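How I get old grout clean without wrecking my back

I've been putting this job off since December, so learn from me and do it in two goes (half the room each arvo is plenty!).

Sweep first, then mix 50 g of bicarb with a splash of water until it's a thick paste.
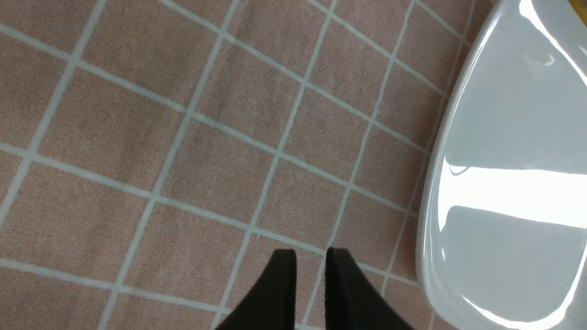
Paste goes on the lines only, and you leave it for a good cuppa's length. I start in the far corner and work back to the door. With pale blue-grey grout and dusty pink tiles like mine, grime loves the lines near the loo, so keep the lid closed and get in close with an old toothbrush. Wipe with a damp cloth, then rinse with 300 mL of warm water, changing it when it goes murky.

Now stop and have some lunch, your knees will thank you.
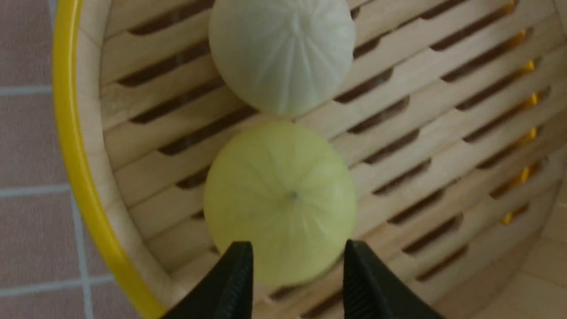

Second half is the same again, only quicker. Let it all dry overnight with the window open before you even think about sealer. I used the Skavance one, two thin coats, and kept the dog out till morning.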